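Serna Pulls Two Focus Supplements Over Caffeine Labeling

Breten-based supplement maker Serna is taking two of its concentration products off store shelves after tests found more caffeine in the capsules than the labels stated. The company said the recall covers 3,789 bottles sold in pharmacies, grocery stores and college bookstores between August and November.

The two products are Serna Clear Day and Serna Clear Day Plus. Both are sold as daily aids for attention and mental energy. The label on each lists 100 milligrams of caffeine per capsule. Testing ordered by the pharmacy chain Florico found that some capsules from the affected lots held almost 85 milligrams more than that.

Florico removed the bottles from its stores the same week it got the results and passed them on to the manufacturer. Serna then ran its own checks on samples it had kept from the same lots and got similar readings.

In a written notice to retailers, the company blamed a blending problem at Molefe, the contract plant that fills and seals the capsules. According to the notice, a mixer was restarted partway through a batch after a power failure and the powder was not blended again before filling. As a result, caffeine was spread unevenly, and some capsules had too much while others had very little. Molefe said it has changed its restart procedure and is now testing powder from three points in each batch before it goes to the filling line.

The suggested serving is two capsules in the morning. For most healthy adults, caffeine at the higher level may cause shakiness, a fast heartbeat, an upset stomach or trouble sleeping. People who also drink coffee or energy drinks during the day would be taking in more on top of that. Anyone who is pregnant, has a heart condition or takes prescription medicine for attention problems is advised to stop using the product and speak with a doctor or pharmacist.

Serna said it has received 15 complaints that could be linked to the affected lots. Most described jitters or poor sleep. None involved a hospital stay, the company said.

The other active ingredients in the capsules, L-theanine and a bacopa leaf extract, were within the amounts listed on the label. Other Serna products, including its sleep and joint lines, are made on different equipment and are not part of the recall.

Dietary supplements in the United States do not need approval before they are sold. Makers are responsible for seeing that what is in the bottle matches the label. Florico said it began sending store-shelf samples of focus and energy products to an outside lab last spring and plans to keep doing so. It has not said which other brands have been tested.
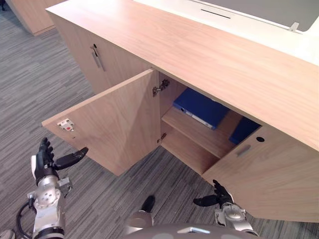

Storage cabinet beside a white desk.

Customers can find the lot number printed on the bottom of the bottle. Affected lots begin with the letters CD or CP followed by the number 7. Bottles with any other lot number can be kept.

Full refunds are available at the place of purchase, with or without a receipt, and opened bottles will be accepted. People who bought the product through Serna's website will get an email with a prepaid return label. Those who do not hear from the company within two weeks should contact its customer service line, which is open until 8 p.m.

Serna said new bottles of Clear Day should be back in stores early next year. The label will carry a revised caution about combining the capsules with other sources of caffeine. The company has not decided whether Clear Day Plus will return.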